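Plundum Says Draft Home-Robot Standard Leaves Out the Hard Part

SILLHOLM, 2 July 2021 – Plundum, which reviews safety rules for household machines, said it will not endorse the draft code of practice for two-armed home robots in its present form.

The draft asks makers to report how many chores a robot finishes. It does not ask them to say how often a person had to step in. Plundum read 2,937 trial entries supplied by Atallah, the code's sponsor, and found that almost 200 gave no reason for a stop.

"A robot that hangs up a shirt in a tidy test room tells me very little about a house with kids in it," said Bok-nam Cheon, who led the review. "The code treats the two as the same, and we'd like to know why."

Plundum wants five changes, among them a written limit on grip force and a rule that every stop be logged – including the ones an operator thinks don't matter. It also questions the two-hour trial the draft accepts as proof of readiness.
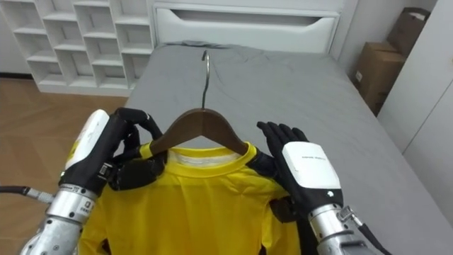

Page last updated: March

Clothing work with a hanger falls under the draft's "light handling" class, which carries the fewest checks. Plundum says any job that takes both hands near a bed should be rated higher.

Atallah has said it will answer the comments in its next draft. Plundum has asked for the reply in writing.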